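Votico Community Forum > Manipulation research > Methods and results

Wrist-only views for two-arm tidying: first result

dundimness_lab
Posted Wednesday, 09:14

We wish to report a first result from the Dundimness bench and would welcome criticism of the method. The policy receives the wrist views alone, with no overhead camera. It was trained on 81 demonstrations and assessed over 16 trials, in which the spray bottle had to be picked up and stood upright at the side of the table. Household items were left on the table throughout.
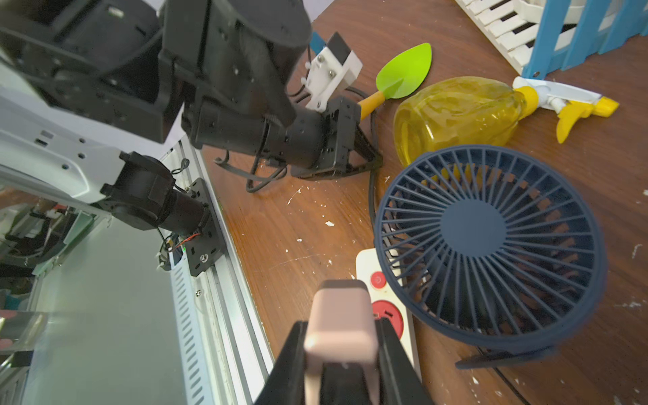
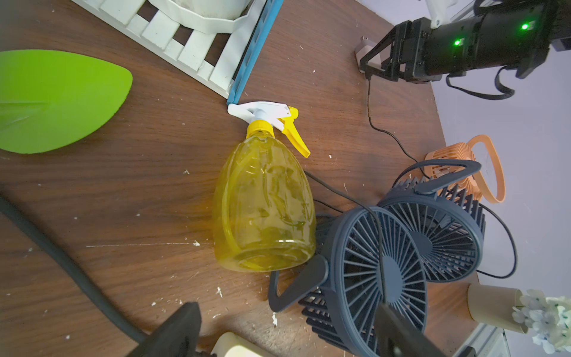

Result by condition

Wrist views only: 7 of 16 trials completed.
Wrist views with the other arm's joint positions added: 11 of 16.

Most failures occurred at the grasp. The gripper closed too early on the body of the bottle and pushed it away.

clornasum_group
Posted Wednesday, 10:02

Thank you for sharing this. We do not think the second figure supports a claim about joint positions. With 16 trials in each condition, a difference of four could well be chance. Was the bottle returned to the same starting places both times?

dundimness_lab
Posted Wednesday, 10:40

It was, using a printed list of starting places. The fans and cables were not reset to fixed positions - we accept that this should have been stated.

raju_bench
Posted Wednesday, 11:25

We must disagree with Clornasum in part. The body of the bottle is translucent yellow and is lying on a brown table, so a weak depth estimate at close range is to be expected. In our own tests the same early closing went away when we trained on more approaches from the side. The trial count is small, but the type of failure is informative.

clornasum_group
Posted Wednesday, 11:51

Informative, yes, but a separate matter from the comparison. We would ask for an opaque bottle as a control before any cause is named.

dundimness_lab
Posted Wednesday, 13:30

Both points are noted. We shall repeat the two conditions with an opaque bottle and record the fan positions for each trial. Results will be added to this thread in April.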